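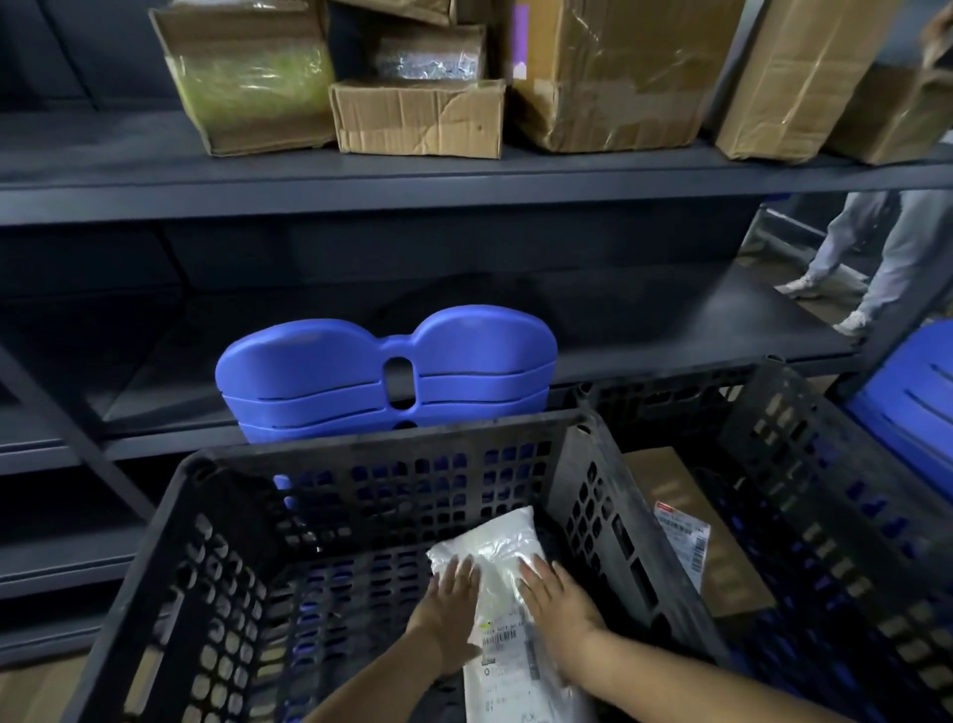 Have you ever wondered how a thing can travel from one town to another and not get lost? Every day very many parcels are on the way, and most of them look almost the same. The secret is in the small stripes which are printed on the label, and these stripes are called a barcode. Even a soft white mailer bag, like the one in the black crate, has a label with a short barcode on it. A person can look at the stripes for a long time and understand nothing. A scanner understands them in less than one second.

How does the scanner read?

The scanner shines a light on the label. White paper sends much of the light back, but black stripes keep most of it. So the scanner feels a pattern: light, dark, light, light, dark. You can try it with your own eyes. Put a black sock and a white sock in the sun and look which one is brighter. The computer takes the pattern and changes it into numbers or letters.

Does the barcode know my address?

Usually not the whole address. On many parcels it says only a number, a little like the number on your coat hook at school. The hook number does not tell what is in your pockets, but the teacher can look in her list and find your name. The computer also has a list, and beside the parcel number it can find the street, the house and the town.

Let us follow one parcel

Imagine that your grandmother lives in Flimwood and sends you a book. You live far away in Dokelier, 300 kilometers from her. At the post office the parcel gets its label and the first beep. In the evening it rides in a truck to the sorting hall in Wullico – beep again! There it must wait together with 1,221 other parcels. A machine reads each label and sends each parcel down the right slide. At 6 in the morning your parcel goes into a van, and the driver scans it one more time at your door. Every beep is written down, so your grandmother can see on her phone where the book is.

What if the label is damaged?

Sometimes a label has a fold or a scratch, and the scanner stays silent. Then a worker can smooth the label and try again, or type the number with the fingers. For this reason the number is often printed under the stripes.

Something to try at home

Find a food box in the kitchen and look at its barcode. Are all stripes equally thick? Now draw your own secret code on paper: a thin stripe for A, a thick stripe for B, two thin stripes for C, and so on. Leave a wide space after each letter. Write your name in stripes and give it to a friend together with the key.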